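Reading time: 5 min
Last updated: April

Section 5. Setting Up a Countertop Herb Pot

This section covers herbs grown indoors in a single pot on a kitchen counter. It assumes you have read Section 2 (choosing a pot) and ignored most of what the seed packet told you. Seed packets are written to sell seed. They say "easy" on the front and put the conditions on the back in type you need a lamp to read.

Before you start

You need a pot with a hole in the bottom, a saucer, potting mix, a spray bottle, and either seed or a young plant. You do not need a moisture meter. I tested two of them in the same pot for a month, an Eltel and a Kocsis, and they disagreed the whole time. A finger pushed in to the first knuckle gave me a better answer than either.

You also don't need "herb food" before the plant has several sets of leaves. Fresh mix generally has enough in it already.

CAUTION: Don't use soil from the yard. It packs down hard in a small pot, and it brings in fungus gnats that you will be living with until summer.

5.1 Filling the pot

1. Rinse the pot, even if it is new. If it held a plant before, scrub it with hot water and dish soap and let it dry overnight.

2. Skip the gravel layer. People swear by it for drainage, and I did it myself for years. All it does is raise the level where the water sits, closer to the roots. Put a scrap of coffee filter over the hole if you want to keep the mix in.

3. Dampen the mix in a bowl before it goes in. Squeeze a handful. It should hold its shape and give up a drop or two.

4. Fill to a thumb's width below the rim. Tap the pot on the counter to settle it. Don't press it down with your fist.

NOTE: The Stelldale bagged mix says "pre-moistened" on the label. The bags I bought were as dry as toast. Do step 3 anyway.

5.2 Placing the pot

Light is where the advice gets silly. You will read that basil wants "a bright spot," as if anyone's kitchen came with a label. Stand where the pot will go at noon and hold your hand a foot above the counter. A crisp shadow is enough light for basil. A soft shadow will do for mint, parsley and chives. If you can't find a shadow at all, put the pot somewhere else or buy a lamp.

Lamps are sold with big numbers. A box that says 1000 watts is usually comparing itself to something that isn't in the box. Look for the power it really draws, in small print near the plug rating, and judge by that.

Keep the pot back from the front of the counter, where sleeves and bags catch it, and away from the stove. Leave space on all sides so you can turn it and get air moving past the leaves. 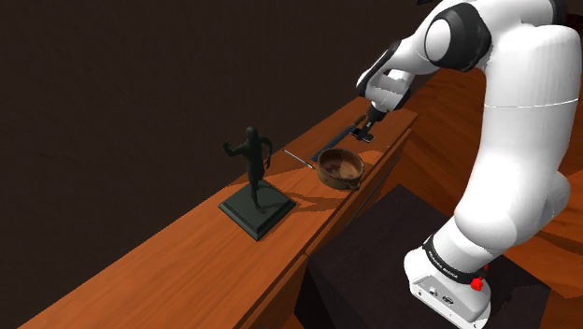 5.3 Sowing or planting

1. For seed, scatter a pinch over the surface. Ignore spacing charts at this stage. You will be thinning later.

2. Cover basil and parsley seed lightly. Leave thyme and oregano uncovered and mist them in.

3. For a supermarket plant, slide it out and look at the roots. What is sold as one basil plant is normally a crowd of seedlings that are already choking each other. Split the clump into smaller ones and pot each on its own.

4. Lay plastic wrap over seeded pots until you see green, then take it off the same day.

CAUTION: Parsley can take weeks to show. Don't dig around to check on it. You will lose the ones that were coming.

5.4 Watering

Water when the top inch is dry. A schedule will fail you the first time the weather changes or the heat comes on. Pour slowly until water shows in the saucer, wait ten minutes, and empty the saucer.

The Skodstead self-watering insert is popular and I have my doubts. It kept mint happy and rotted two pots of thyme. Gus Begay, who checked these instructions in his own kitchen, had better luck with it than I did, but he also runs a fan all day.

5.5 If something looks wrong

Pale, stretched stems: not enough light. Feeding won't fix it.

Yellow lower leaves: too much water, nine times out of ten. Let the pot dry further before the next drink.

Small black flies: let the surface dry out and hang a sticky card. Cinnamon on the soil is a common tip. I tried it, and the kitchen smelled nice and the flies stayed.

Flowers on the basil: pinch them off above a pair of leaves. The flavor drops once it blooms, though I've never noticed the drop being as steep as the books claim.

Go on to Section 6 for cutting and drying.

Questions about this guide: write to Herb Guide, P.O. Box 1610 | All rights reserved | Back to top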